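Unit 4: Stock Records and the Annual Count
Course handout, Retail and Small Warehouse Practice
Module tutor: Elie Najjar

Purpose of this unit

Students completing Unit 4 will be expected to keep a simple stock record, carry out a count against it and report any difference in the proper form. The unit is assessed by one written exercise, which is to be handed in before the end of May.

4.1 The stock record

A stock record shows what a business believes it holds. Each line should carry the item name, the supplier, the unit of issue and the balance. The unit of issue causes more errors than any other entry. Where goods are bought by the box and sold singly, the record must state which of the two is meant, and the same unit must be used throughout the year.

Receipts are entered on the day the goods are checked in, using the delivery note. The invoice may arrive later and should be matched to the entry already made.

4.2 Worked case: Vallejo

Vallejo is a stationery wholesaler supplied mainly by Brodix. At the close of the year its record for A4 ring binders showed a balance of 508. The count found 392 on the main shelving. A further 49 were in the returns bay and had been left off the first count sheet, giving a total of 441 and a shortfall of 67.

Students should note that returned goods remain part of stock once they have been accepted and found fit for sale. Goods awaiting inspection are listed separately. 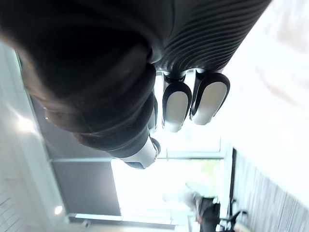
When should a second count be made?
A second count is made whenever the first differs from the record by more than the limit set by the business, and it should be carried out by a different member of staff who has not seen the first result.

4.3 Reporting a difference

The report names the item, gives both figures and states the difference as a number of units and as a value at cost. Possible causes may be suggested, but must be marked as unproven. The record is not to be altered until the report has been signed by the manager.

At Vallejo the limit was set at 10 units per line. The binders were therefore counted again, with the same result, and the matter was passed to the manager.

4.4 Reading and exercise

Read the Presoro case in the course pack, paying attention to the treatment of damaged goods. Then prepare a difference report for the Vallejo binders, using a cost price of £2 each. Show all working.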